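招募:“灶边字迹”手写菜谱抄录与试做小组(夏季组)

首页 > 参与 > 招募中

Tallard 饮食资料室今年夏天又要开组了!从六月到八月,我们想找20位愿意读旧字、抄旧字、再照着旧字下厨的朋友,一起把手头这批家庭手写菜谱整理出来。

先讲讲这批东西。去年秋天我们陆续收到了几户人家寄来的本子,有作业本、工作手册、台历背面订起来的小册子,还有一叠写在香烟壳内衬纸上的腌菜方子。全部拍照编号之后一共1604页。春季组已经抄完了其中的一部分,试做了超过100道,有的好吃得大家站在灶台边就分完了,有的失败得很彻底(那道“三合面糖饼”做了四次,四次都像瓦片,至今没人知道原文里“发到手背软”究竟是多软)。

我们喜欢这批菜谱,因为写的人都是写给自己看的。“盐同上次”“火小些,再小些”“大姐说多放醋,不听”——这种句子在印出来的菜谱里找不到。抄的时候会忍不住想见见写字的人。也有完全读不懂的地方,比如某一本里反复出现一个圈加一点的记号,有人说是鸡蛋,有人说是汤圆,春季组为这个吵了两个晚上,结论留给你们。

你会做些什么

抄录。每人每周领6到8页扫描件,在家里录入。原文怎么写就怎么录,错字、方言字、划掉的字都保留,认不出的用方框代替,并在备注栏写下你的猜测。抄录格式说明有四页,看一遍就能上手,开组第一天也会带着大家练一次。

校读。两人一组交换稿子,互相挑错。这一步比想象中好玩,同一个字两个人能看出三种读法。

试做。每两周的星期六下午两点到六点,在 Votau 共用厨房集中试做,每次选三四道。食材由我们准备,你带上围裙和一个能装剩菜的盒子。试做的时候会安排一位记录员,把实际用的分量、时间和火候写下来,附在抄录稿后面,大家轮流当。

访谈(自愿)。有五户捐本子的人家愿意聊聊,可以电话,也可以上门。愿意做访谈的朋友会单独上一次课,由 Ilgın Toprak 来带。她做了很多年家庭口述记录,特别会等人把话说完。

我们在找什么样的人

会读手写体中文,行书程度的连笔能认个七八成就够了。繁体字、二简字、苏州码子认得任何一样都很加分,我们太需要认得苏州码子的人了,账本和菜谱写在一起的那三本全是。

会说下面任何一种话的请务必报名:绍兴话、赣州一带的客家话、潮汕话、胶东话。好几本里都有拿同音字记的方言词,光看字面完全猜不到。春季组有位组员打电话问了外婆,才知道“勃倒”是翻面的意思。

做饭水平不限。上一组有饭店后厨出来的师傅,也有只会煮面的研究生,大家都活得很好。对花生、麸质、海鲜过敏的请在报名表里写明。

年龄满18岁。能保证参加至少四次星期六的试做。中途出差、考试都可以商量,提前在群里说一声,把手上的页数交接出去就行。

不需要历史或者中文专业背景,也不需要交作品集。

你会得到什么

参加全程的组员有200元交通补助,结束时一次发放。试做当天管饭,毕竟做出来就是要吃的。

整理稿成书以后,所有抄录者和校读者都署名,每人寄两本。书名还没定,欢迎提。

资料室的阅览资格一年,可以翻原件。春季组很多人是冲着这个来的,摸到那些被油浸透、半透明的纸页,感觉和看扫描件确实两样。

另外 Maksym Palamarchuk 会给大家上两次纸张修补的入门课。他平时在 Kushnir 装订工坊做活,讲课慢,手上特别快,上次教大家用薄皮纸补虫洞,下课一小时了还没人肯走。想学的人自备一支软毛小笔,其余工具到场领用。

时间安排

五月底:收齐报名表,逐一回信。
六月第一周:线上见面会,晚上七点半开始,一个小时左右。
六月到八月:抄录、校读、隔周试做。
八月最后一周:总试吃,可以带家人,请给捐本子的五户人家留好位置。

第一次试做的菜单已经排好了:霉干菜焖豆、“冬至前后的糕”(原题如此,没有别的名字)、一碗据说能治胃口不好的酸汤。糖饼也会再做一次,我们不服气。

地点

抄录在家完成。集中活动在 Votau 共用厨房,二楼,楼梯在面包店旁边,门口没有招牌,按门铃右边那个按钮。厨房有四个灶头、两台烤箱,没有电梯,行动不便的朋友请在表里告诉我们,我们会把校读和讨论挪到一楼。骑车来的请停在后巷。纸张修补课在隔壁栋,到时候群里发路线。 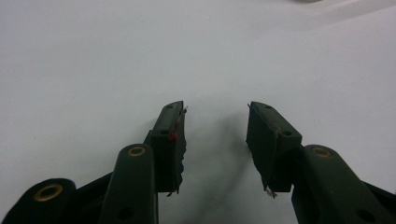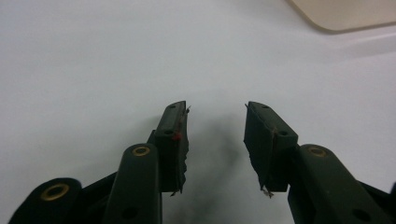
怎么报名

写一封邮件,标题写“夏季组+你的名字”,正文里请告诉我们:

1. 你住在哪个区,星期六下午方不方便。
2. 你会说哪些方言,认得哪些旧字体或旧记数法。
3. 讲一道你家里的菜,它是怎么传下来的,有没有写在纸上。长短随意,三行也好,三页我们也会读完。
4. 过敏和忌口。

不用附简历。报名邮箱在本站“联系”页,也可以写信寄到资料室,手写的信我们格外欢迎(顺便让春季组的同学练练手)。所有来信都会回,没排进这一组的朋友可以选择转到秋季组的名单上。

几个常有人来问的

能不能两个人一起报?可以,各写一封,在信里提到对方,我们尽量排在同一组校读。

家里有旧菜谱想捐怎么办?太好了。不用寄原件,先拍两三页发来看看。想留着原件的话,我们扫描之后会寄回,来回邮费由我们出。

外地能参加吗?抄录和校读可以全程线上,试做就要自己在家做了,把记录表填好传上来即可。每组留了4个线上名额,交通补助改为食材补助,金额相同。

试做会不会拍照?会拍菜。拍人之前会先问你,不想出镜的到场时跟当天的记录员说。

孩子能不能带?总试吃可以,平时的试做厨房太挤,灶头又低,请先不要带。

抄录稿以后谁能看?成书之前只在组内流通,里面有些人名、门牌和家事,捐赠的人家会先看过一遍,圈掉他们不想公开的部分。请不要把扫描件转发到组外。

六月见,记得带盒子!

Tallard 饮食资料室 灶边字迹小组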